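Standcombe Bench Rules – Frequently Asked Questions
Last revised May 9, 2021

Do I have to read the whole rulebook?
Pages 2 and 3, yes. The rest is mostly Aredo's safety sheet pasted in, and I doubt it was written with small hand-held grippers in mind.

Why a plain white work surface?
Small parts are easier to find on it. The Yordanov checklist claims it also makes recordings "comparable between sites." Maybe. I have yet to see the comparison. 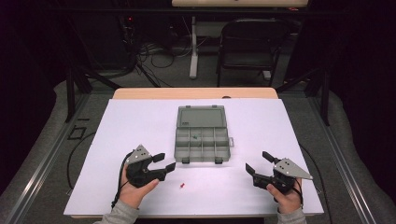 Fingers should be open before you go near a part, and cables should run off the table on the side of the hand they belong to. Crossed cables are the one thing I will stop a session for.

Is 200 repeats per task a standard?
No. It's a round number that somebody liked. If you are getting sloppy, stop early and write down where you stopped.

Can I steady the box with my free hand?
Not if the task sheet says two grippers. A bare hand makes everything look easier than it is, and then the success rate means very little.
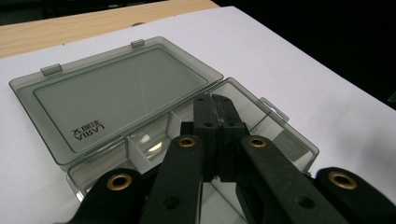 Dividers are another sore point. Don't pry against them, and don't lean on the lid to get a better angle. If a divider shifts, log the attempt as a fault, even when the part ended up in the right place.

Does following these rules make us Bravar compliant?
Bravar's form has 8 boxes to tick and none of them asks whether the part got where it was going. Fill it in if your client wants it. I wouldn't put it on a brochure.

When is the next revision?
August, supposedly. Send corrections to the bench desk before then.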